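Pultadwood Table-Laying Challenge

The Pultadwood Table-Laying Challenge, usually shortened to Pultadwood, is a student robotics competition in which teams program a pair of robot arms to lay out an afternoon tea. It is run by the Steken robotics club at Zondport and is open to school and college teams. Entries are judged on the finished table and on how the arms moved while laying it.

Background

The Steken club began as an after-school group that built wheeled robots for line-following races. Arms were added later, at first for stacking blocks. Members found that block tasks could be solved with fixed positions typed in by hand, and the club looked for something with softer edges and less regular shapes. A set of toy cakes and a plastic-handled cake slice from a children's tea set were tried during a spring meeting in April, and the task was adopted for the following season.

The name Pultadwood comes from the hall in which the first rounds were held. It was kept when the competition moved to the Zondport workshop. The current rules were published on July 18, 2021 and replaced an earlier set in which teams could bring their own tableware.

Format

Teams work in pairs or in groups of up to 5. Each group is given practice time at the arms before its scored runs. A run starts when the referee calls it and ends when the team declares the table finished or the time limit of 323 seconds is reached. Teams may not touch the arms or anything on the table during a run.

Two kinds of entry are accepted. In the guided class, a student moves the arms through a pair of hand controllers. In the trained class, the arms follow a program learned from earlier guided runs, and the students may only start and stop it. A team may enter both classes, but its scores are kept apart.

The standard task is to move cakes from a tray to a tiered serving stand. Longer tasks add the placing of cups on saucers or coasters. The layout at the start of each run is drawn from a pack of cards, so that teams cannot rely on every piece being in the same spot. The card shows only the rough area for each item, and small differences between runs are treated as part of the task.

Equipment

The arms are fixed to the front edge of the table, one on each side, and each ends in a gripper. Students are expected to be able to check the cables, restart an arm and put it back in its rest position before they are allowed to enter.

The software is called Pugh. It was written by former members of the club and is used for recording guided runs, playing them back and training. Pugh stores the view from each camera together with the joint positions of both arms. The shared library held 1,400 recorded runs at the time the current rules were published. Teams in the trained class may draw on this library or use only their own recordings, and must say which on the entry form.

The cakes are toy pieces of several shapes, among them slices, wedges and rings. Wedges are considered the hardest to pick up, as a gripper closing on the sloping sides tends to push the piece away. Rectangular slices are easier if the gripper is turned to match them. Most teams record far more practice on wedges than on anything else.

Scoring

Each piece that rests flat on a tier at the end of the run scores full points. A piece lying on its side or leaning on another scores half. Pieces dropped on the table score nothing but carry no penalty, and may be picked up again. Points are taken off if the stand is knocked over or if the two arms touch.

The referee also awards up to 9 points for smoothness. This part of the score has been argued over since it was introduced, mainly by teams in the guided class, who hold that it favours slow operators. A proposal to replace it with a figure worked out by Pugh from the joint recordings was still under discussion when the rules were published.

Teams tied on points are separated by time.
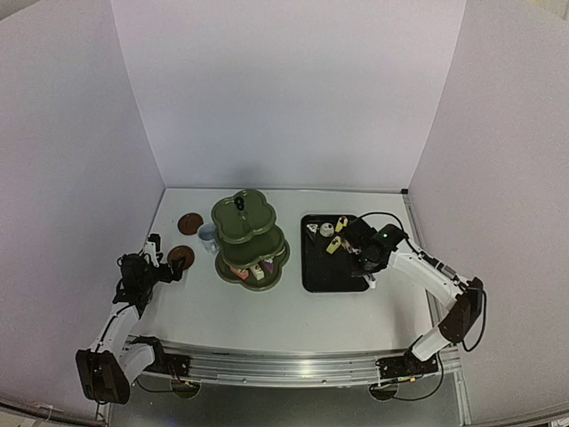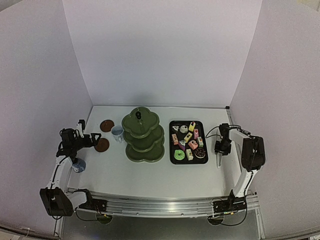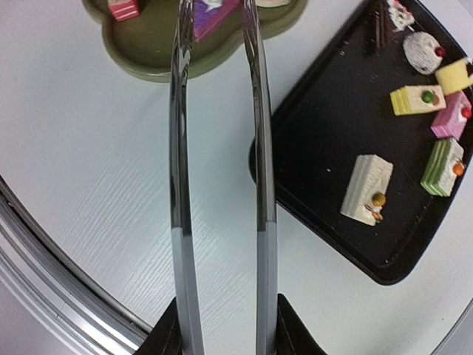 The two-arm table with the green stand and the black cake tray, in two wide views and one from a camera at the gripper.

Use in teaching

Several schools that enter the competition also use the task in lessons. A common first exercise is to have students guide one arm to a single cake, then watch the recording back and mark the moment at which the gripper began to close. Later exercises compare the wide view with the gripper view. Students often find that the wide camera is enough for reaching the tray but that the last part of the movement is easier to judge from the gripper.

The club publishes its teaching notes with the rules. They cover setting up the table, recording, naming files and deciding when a run should be left out of training. Runs in which a cake was dropped and then recovered are normally kept.

Related events

A one-arm version for younger students is held at Zondport on the same day as the main rounds. It uses a single flat plate in place of the tiered stand and has no trained class. Scores from the one-arm event do not count towards the main competition.

See also

Robot arm
Teleoperation
Student robotics competitions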